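Tridley is an assessment and coaching practice for adults who have had long-term difficulty in group settings: workplaces, classes, clubs, shared housing. It does not treat illness and does not make diagnoses. Clients who need either are referred to a licensed clinician before any work with us starts.

The practice was set up by Alvar Bakke and Trevor Whitlock, who had worked together on a student advising desk and kept meeting the same kind of case. The student was capable, the records showed no illness, and every group placement ended early. The advising desk had no service to offer these students. Tridley was formed to provide one.

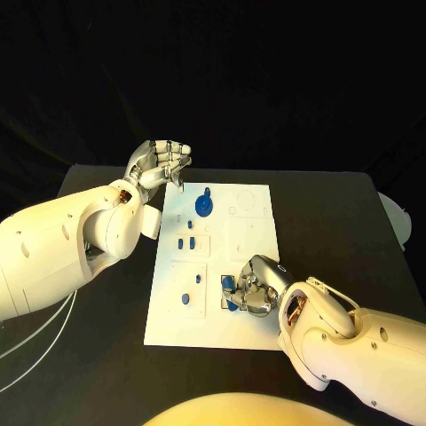 Most of our clients are between jobs or in their first year of a new one. A smaller share are referred by employers. Employer referrals are accepted only with the client's written consent, and the employer receives attendance dates and nothing else.

## What we do

Work with a client has three stages.

1. **Intake.** One interview of 100 minutes, with a break. The client brings a written list of groups they have joined and left, in date order. Reasons for leaving are optional at this stage.
2. **Profile.** The client completes the Lelitz inventory, which covers noise, pace, turn-taking, eye contact, interruption, and tolerance for unclear instructions. Answers are recorded on a scale of 4 points with no middle option. A written profile is sent within 11 working days.
3. **Coaching.** Sessions are held one to one. The first session is used to correct the profile. Clients change at least one item in most cases, and the corrected version replaces the original in the file.

The inventory was written in-house by Živko Vlachou. It has been completed by over 700 people. It is not a personality test and gives no type, label, or total score. Two people with the same answers may get different advice, depending on the work they do and who they live with.

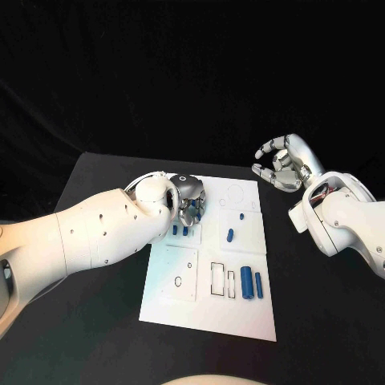 ## How we use the profile

The profile is a working document. It lists conditions under which the client functions well, conditions under which they function poorly, and conditions for which there is not enough information. The third list is often the longest.

Coaching then takes one condition at a time. If a client loses track in meetings where several people speak at once, the options are to change the meeting, change the client's role in it, or stop attending. All of these are treated as valid results. We do not train clients to appear comfortable, and we do not set goals such as "more outgoing."

Changes are tried for a fixed period agreed in advance, then reviewed. A change that costs the client more effort than it saves is dropped and marked in the file as tried.
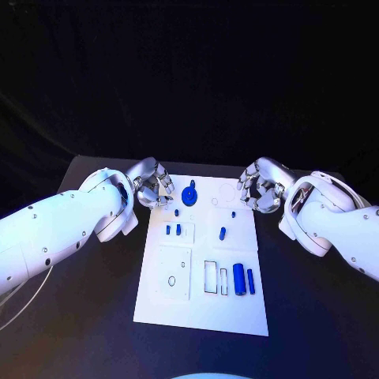
Some clients ask to be put in contact with others who have similar profiles. We run a separate program for this, called Gomik. Groups are small and meet around a task, such as repairing a radio or indexing a set of maps. Conversation is allowed but not required. Members may leave early without giving notice, and they may come back the same way.

Gomik is open to current and former clients. Partners and family members may attend the first meeting only.

## What we do not do

- Diagnosis, or letters in support of a diagnosis
- Screening of job applicants
- Couples or family work
- Crisis support
- Sessions for anyone under 18

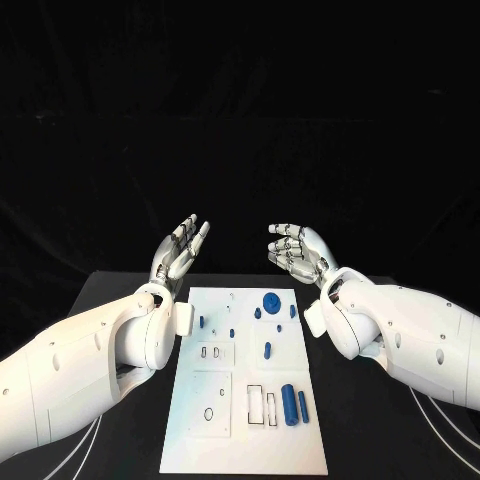
## Staff

**Alvar Bakke**, director. Intake interviews and employer referrals.

**Trevor Whitlock**, coaching lead. Supervises all open files and reviews each one in November.

**Živko Vlachou**, inventory and records. Maintains the Lelitz item bank and handles requests to use it in outside research.

**Rui Vieira**, coach. Works mainly with clients in shift work and the trades. Sessions in English or Portuguese.

**Roy Fairclough**, Gomik coordinator. Schedules groups and rooms. Questions about tasks and materials go to him.

## Records and fees

Client files are kept on paper and in one encrypted copy. A client may read the full file at any time and may add a statement to it. Files are destroyed on written request once the final invoice has been paid.

Fees are charged per stage. A client who stops after the profile owes nothing for coaching. Reduced fees are available through the Giraldo fund, and the form is sent out with the intake letter. Applying to the fund does not affect the date of the first appointment.

Page last revised 2022-12-09.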